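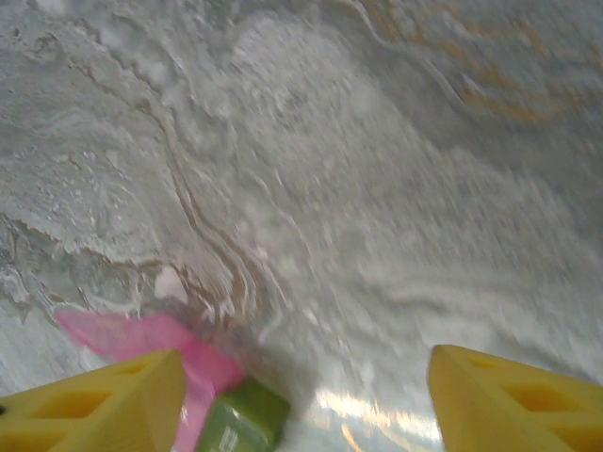 Caring for Marble and Other Light Stone Counters

Marble is softer than granite and it reacts to acid. Most of the damage people bring up with us comes from one of two things: something sour left sitting on the surface, or the wrong cleaner used on it afterward. The notes below cover daily cleaning, stains, dull spots and sealing. They apply to limestone and travertine as well.

Daily cleaning

Use warm water, a drop of plain dish soap and a soft cloth. Wring the cloth out well. Wipe, rinse with clean water, then dry with a towel. Drying matters most in hard-water areas, where drops leave a chalky ring.

Do not use vinegar, lemon juice, bathroom descaler or powdered scouring cleanser. Glass cleaner is a poor choice too unless the label says it is safe for stone.

Etch or stain?

An etch is a dull mark, usually lighter than the stone, where acid has eaten into the polish. You can often feel it with a fingernail. A stain is darker than the stone and means something has soaked in. The two need different treatment, and a poultice will do nothing for an etch.

Oil stains

Mix baking soda with water to the thickness of peanut butter. Spread it over the stain a quarter inch deep and a little past the edges. Cover with plastic wrap, tape down the sides and leave it overnight. In the morning take off the plastic and let the paste dry fully before scraping it up with a plastic scraper. Old oil may need three or four rounds.

Coffee, tea and wine

Same method, but mix the baking soda with 3 percent hydrogen peroxide in place of water. Peroxide can lighten dark stone, so keep this one for white and pale gray counters and try it in a corner first. Never mix it with any other cleaner.

Rust

Rust from a can or a cast iron pan is the hardest mark to shift. Household rust removers contain acid and will etch marble. Call a stone shop.

Small etch marks

On a polished counter, marble polishing powder will bring back the shine on spots up to the size of a quarter. Wet the spot, sprinkle on the powder and rub in circles with a damp felt pad for two or three minutes. Rinse and look at it from a low angle. On a honed finish skip the powder, as it will leave a shiny patch.

Sealing

Put a tablespoon of water on the counter and set a timer for 20 minutes. If the stone has gone dark under the water, it needs sealer. Test near the sink and again beside the stove, where the sealer tends to wear first.

Wipe the sealer on evenly, wait the time given on the bottle, and buff off all the extra before it dries. Dried sealer leaves a haze that is a nuisance to remove. Keep the counter dry until the next day.

Sealer slows stains down. It does not prevent etching.

A reader's addition

Melina Galanis writes that she keeps a sheet pan under her oil and vinegar bottles and washes it when she does the dishes. Any tray with a rim will work.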